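Varo club notebook, 28/07/2023
Marker handover, two arms
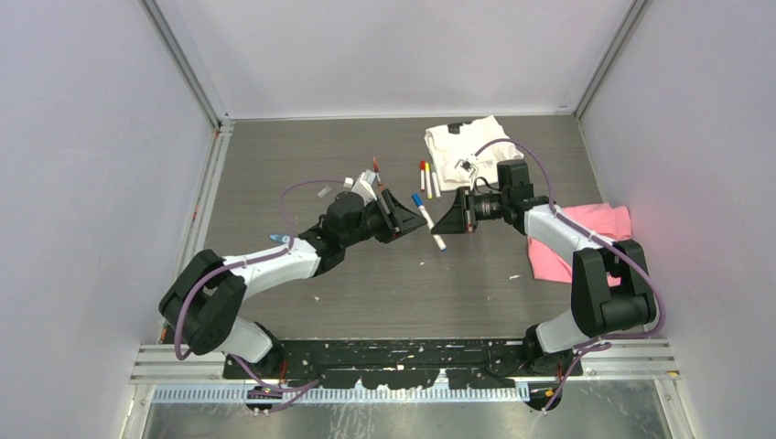
Long arvo on this one! Hiu-tung reckons the lag is in my timing loop (she's probably right, annoyingly) so I've bumped the wait on the left arm to 900 ms and left the right one alone for now. Did 73 tries, 38 clean. Fat marker is heaps easier than the skinny ones, no surprise there. Iraklis wants the purple cables clipped closer to the elbows before we speed anything up. Demetrio, can you please label your log files with the marker colour next time?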